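Ticket 754: Shared label printer drops jobs after idle period
Product: Lunuvard print server, Groltham desktop label printer
Reported by: Mieczysław Górecki
Opened: 2025-06-29
Priority: Normal
Status: Resolved, monitoring

Problem as reported

Labels sent from the stock application go to the queue and show as printed, but no label comes out. The printer's status light stays green. Sending the same job a second time usually works. The fault appears mostly after lunch and first thing in the morning. Power cycling the printer clears it until the next quiet period.

Environment

Printer connected by Ethernet to the wall port by the door. Static address set on the printer front panel. Print server is a virtual machine on the second host, current release, no pending updates. Clients are a mix of desktops and two shared laptops. The driver is the vendor package, installed from the server and not locally.
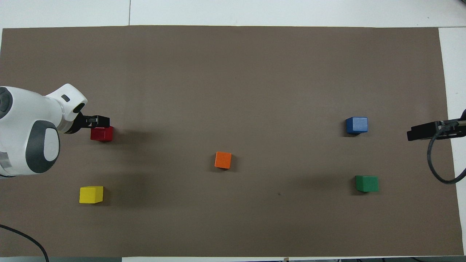 First response

Asked for the server event log and the printer's network configuration label. Both received. The event log shows each lost job as completed with the correct byte count. There are no retries and no port errors. The configuration label shows the right address and subnet mask. The gateway field is blank. The server is on the same subnet, so this should not matter for printing, but it was filled in anyway to rule it out. No change.

Test 1: driver

Removed the vendor driver from one laptop and printed a raw text file direct to the printer's address. First attempt after an hour idle was lost. Second attempt printed. The driver and the stock application are ruled out.

Test 2: cable and switch port

Replaced the patch cable and moved the switch end to port 12. Cleared the port counters before the test. After a morning of normal use there were no CRC errors and no link flaps. Fault still present. Left the new cable in place. Old cable tested good and went back in the drawer.

Test 3: address conflict

Powered off the printer and pinged its address from the server. No reply, and no ARP entry came back. Checked the DHCP scope anyway. The address is inside the reserved block and has no lease against it. Ruled out.

Test 4: sleep timer

The front panel menu lists a sleep timer with a value of 600 seconds. Timed two idle periods, one just under that value and one just over. The job sent before the timer expired printed normally. The job sent after it was lost, and the job after that one printed. Repeated on the next shift with the same result. The fault follows the timer.

Ran a capture on the server during a failed job. The printer accepts the connection on port 9100, acknowledges all data and closes cleanly. From the server's side that is a successful print, which explains the event log. The network interface is awake and the print engine is not. The buffer looks to be cleared when the engine starts up.
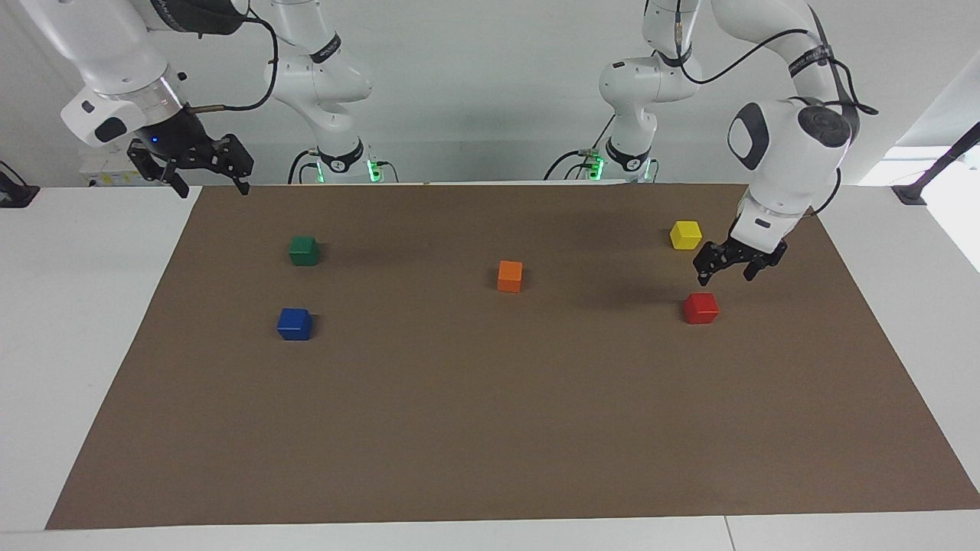 Reporter asked whether color-coded label stock could be part of the problem, as the site changed to it shortly before the ticket was opened. It is not. The media sensor reads the gap between labels and ignores the face color. The color scheme itself still needs a decision before the next stock order. The small wooden cubes on the brown mat are in different colors, and the proposal is to match bin labels to colors that are as easy to tell apart. That is a purchasing matter and has been moved to its own ticket. Please do not add stock questions here.

Fix applied

Set the sleep timer to Off from the front panel. The setting did not survive a power cycle. The web page for the printer showed the old value after restart, so the panel change was only held in memory. Set it again from the web page under Power, pressed Save, then pressed Apply. Both are needed. Restarted the printer and confirmed the value on a fresh configuration label.

Also changed on the server: status polling turned on for this port. Polling was off by default on the queue template. The Le Goff queue was built from the same template and has been corrected too, although no fault has been reported on it.

Verification

Left idle overnight. First job of the morning printed on the first attempt. Left idle again over lunch, same result. Reporter confirms no lost labels since the change.

Vendor contact

Case raised with Ternodance, who supplied the printer. They were able to reproduce the fault on the same firmware and expect a corrected version in August. Until then their advice is to keep the timer off. Capture file and both configuration labels have been sent to them.

Remaining actions

Install the new firmware when released and repeat Test 4 with the timer set back to its default. Update the queue template so that polling is on for new printers. Close this ticket once the firmware test has passed.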